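Home Help Board > Kitchen > Counters and sinks

Dark granite always looks dirty by the sink, what am I doing wrong
posted by zavirau_kitchen, 18th March
882 views

Moved into a rental in Drellstead with black granite counters, the kind with the little white and silver specks. Looks great for maybe an hour. Then its hazy again, worst along the front of the sink. I wipe after every meal, dish soap and a sponge, then a paper towel. Still streaks. If you run a finger across you can see the line.

Also the back is jammed with stuff. Coffee maker in the corner, a white appliance next to it, gold tin, a tall white three-tier stacker for food, little cartoon cup. Plates end up along the front because where else. So I'm wiping around everything and the corner behind the coffee maker never gets done.

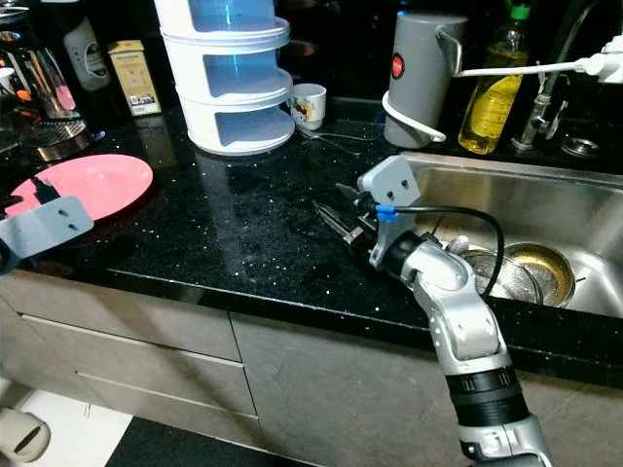

Landlord says the stone was sealed in June but can't tell me what with. Don't want to wreck it, the deposit is 2000 and I'd like it back. Tried vinegar once on a small spot, then read you're not supposed to?? No mark that I can find.

So two things. What do you use day to day, and is there a way to set up the back so I'm not moving a dozen things every night. Cabinets underneath are light gray and mostly full of pans, before anyone says put it all away.

3 replies

Flametti
Its the soap. Had the same haze for a year. Dish soap leaves a film and on black you see every bit of it, on my mom's beige stone you'd never know.

To get the old film off: warm water, microfiber cloth, no soap at all. Go over it, rinse the cloth, go over it again. You'll probably need to do it a few evenings in a row. Then dry with a second cloth, dry one, don't let it air dry. Air drying is where the streaks come from, esp. if your water is hard.

Day to day I use a stone cleaner, pH neutral, whichever is on sale. Spray on the cloth. Small amount. Too much and you're back to streaks.

No more vinegar. One time won't have killed it but it can eat at the sealer. Same with lemon and the bathroom sprays.

To check the seal put a few drops of water down and leave them 18 minutes or so, long enough to have a coffee. Wipe. If the stone went darker under the drops it wants sealing again, and I'd get the landlord to do that, not you. If they just sit there in beads you're fine.

Lis
Cant help with the stone but the back of the counter, yes. Put the small things on a tray. Tin and cup on one tray, lift the tray, wipe, put it back. One move. I'd keep the tall stacker off it, too tippy to carry.

For the coffee maker I stuck felt pads under mine so it slides forward. Check the feet first, some have rubber ones that grip and the pads won't hold. And unplug it before you go dragging it around, cord length got me once.

Plates: dish rack over the sink if it fits, or a stand inside the cabinet. Do you really need all the pans down there? I got rid of half of mine and dont miss them.

oven_mitt
just get lighter counters lol
my sister uses window cleaner on hers and its shiny, no idea if thats ok for the stone

Flametti
^ wouldn't, a lot of those have ammonia in them. Fine once, bad as a habit on sealed stone.

zavirau_kitchen
Ok did the plain water thing twice and the cloth came up gray, gross. Already better by the sink. Drops beaded so I guess the seal is ok. Going to look for a tray tomorow, the pans are staying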